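How Does a Band Play Together?

A page for readers from 8 to 11 years
Written by Ghizlane Ouazzani

Maybe you have seen a band at a wedding, or at a party in your town. There is a singer, a drummer, somebody with a bass guitar, and perhaps a person with a saxophone. They do not look at each other very much. Still they begin in the same moment, they get louder in the same moment, and they stop in the same moment. How do they do it?

I play the piano in a small band of 4 people, and children ask me this question very often. I will try to answer it here.

First there is the beat

Put your hand on your chest, or put two fingers on your wrist. You feel a small knock, and then another one, and another one. Music has something like this too. We call it the beat. It is the thing that makes you tap your foot.

The beat can be slow or fast. Musicians measure it by how many beats come in one minute. A song with 60 beats in a minute has one beat every second, the same as many clocks. A song with 108 beats in a minute is good for walking quickly. A very fast jazz song can have 236 beats in a minute. Try to clap this fast! Most people get tired before the minute is over.

The speed of the beat has a name. It is called the tempo. This is an Italian word and it means "time".

Who keeps the beat?

Many people think that the drummer keeps the beat alone and the others follow. It is partly true. The drummer is the easiest to hear. But every player must keep the beat inside the head also. If the drummer stops for a few seconds, which happens often in jazz, the others must continue as if the drums were still there.

The best friend of the drummer is the bass player. The bass makes the low notes, the ones you feel in your stomach when you stand near the loudspeaker. When drums and bass are together, the band feels strong, like a house with a good floor. When they are not together, even the dancers notice it, although they may not know what is wrong.

How do they start?

Somebody counts. This is called the count-in. You may hear a voice say "one, two, three, four", or you hear the drummer knock the sticks together. The count-in tells two things: when the song begins, and how fast it will be.

Our drummer is Ayman Ait Brahim. Before he counts, he sings the first line of the song silently in his head. He told me that he learned this after he once started a slow love song much too fast at a wedding. The bride and the groom had to dance like rabbits.

What is written and what is not

Some bands play from paper. The paper has all the notes on it, and every player has a different sheet. An orchestra works like this.

A jazz band often has much less on the paper. There is the melody, which is the part you can sing, and above it there are letters such as C or F or G. These letters are the names of chords. A chord is several notes which sound at the same time. The piano player sees the letter and chooses how to play the chord. The next evening she can play it in another way, and it is still the same song.

Then comes the part that many people like best, the solo. One player makes up a new melody on the spot. This is called improvising. It does not mean that the player can do anything. The chords go on below, in the same order, and the new melody has to fit with them. You can think of telling a story to a friend while you walk home. You choose the words as you go, but the street is always the same street.

Secret signs

Musicians talk to each other during the song, only not with words. Every band has its own signs. These are ours:

A hand on top of the head means: go back to the beginning of the song.

A closed fist in the air means: the end is coming, get ready.

A nod to one player means: now it is your solo.

A finger that turns in a circle means: play this part one more time, people are still dancing.

When you see a band the next time, look at their hands and eyes. I am sure you will find some signs. The singer gives most of them, because the singer stands in front and sees the guests.

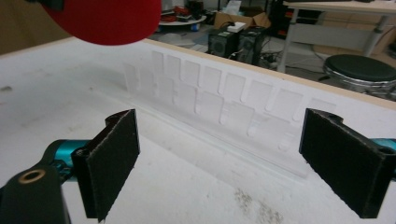

Try it yourself: a band in the kitchen

You need 4 people for this game. You do not need real instruments.

Player one is the drummer. Tap on the table with two fingers, slowly and evenly. Do not get faster! (Everybody gets faster. It is normal, but try.)

Player two is the bass. Sing one low note, "dum", on every second tap.

Player three is the piano. Clap a short pattern and repeat it always in the same way. For example: clap, clap, wait, clap.

Player four is the singer. Sing a song that all of you know. A birthday song is good for the first time.

Now choose a sign for "stop" and a sign for "louder". Only the singer may give the signs. When it goes well, change places – the bass becomes the singer, the singer becomes the drummer, and so on.

If the music falls apart, do not worry. Look at the drummer, count in again and start from the top. Real bands also do this, mostly at rehearsal, and sometimes in front of the guests.

Words to remember

Beat: the regular knock in the music.
Tempo: the speed of the beat.
Count-in: the counting before the song begins.
Chord: several notes at the same time.
Solo: the part where one player is in front.
Improvise: to make up music while you play it.
Rehearsal: when the band meets to practice.

Last changed on Oct 13, 2026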